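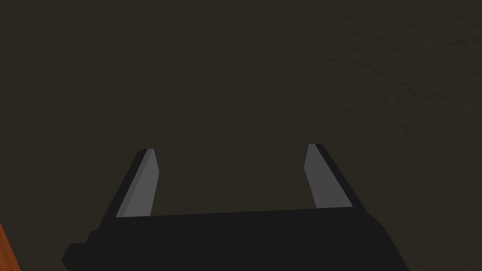 How Much Water Can Garden Soil Hold? Our Compost Project

Sun 17 August
By the Fostholm Summer Science Group
4 min read

We started this project with a really simple question: if you mix compost into tired old garden soil, how much more water does it hang on to? Every gardening book says compost helps. We wanted to see the numbers for ourselves, and we wanted an excuse to spend the summer getting our hands dirty!

The soil came from two places. One was the vegetable plot behind the school, which has been dug and planted for years and is pretty sandy. The other was the bank along Pumow Creek, where the ground is heavy clay that sticks to your boots (and to the floor of the bus, sorry). We dried both soils on trays, broke up the lumps, and put everything through a kitchen sieve so that stones and roots wouldn't mess up the results.

What we did

Each test used 500 grams of dry material in a plastic pot with holes in the bottom and a coffee filter inside. For each soil we made a plain pot, a pot with a little compost mixed in, and a pot that was 30 percent compost by weight. Then we slowly poured 300 milliliters of water over each one and caught whatever drained out in a measuring jug. The difference between what went in and what came out is the water the soil kept.

Our first round was a bit of a disaster. We poured too fast, and the water ran down the gap between the soil and the side of the pot without soaking in at all. The clay was the worst for this. After that we pressed the soil gently against the sides and added the water with a spoon, a bit at a time, which takes forever but works so much better. We threw out the first round of results and did the whole thing over.

What we found

The sandy soil was the star. Plain, it let most of the water run straight through, and you could hear it dripping into the jug almost right away. With the full amount of compost it held on to far more, and the dripping took ages to get going. Seeing that change in the same soil was probably the most exciting part of the whole project.

The clay surprised us. It already held plenty of water on its own, so adding compost didn't change the total very much. What did change was the speed. Water used to sit on top in a puddle, and with compost mixed in it sank down nicely. We hadn't planned to time that, so we only have notes and no proper measurements. Next time we'd use a stopwatch from the beginning.

The pots with only a little compost landed in between for both soils, but the results jumped around more than we liked. We think our mixing was uneven. A bigger batch, say 1,000 grams mixed in a bucket and then divided up, would fix that.

Things we would change

Our kitchen scale only shows whole grams, so small differences got lost. We also used one kind of compost, from the school heap, and it was mostly leaves and grass. Compost made from food scraps might act differently. And our pots were small, so they can't tell us much about what happens deeper down in a real garden bed.

We are keeping two of the outdoor plots going until December, one with compost and one without, and checking how fast each dries out after rain. The bean plants on the compost side are already taller, but they also get more sun in the afternoon, so we're moving the next row of beans to the shadier end to compare.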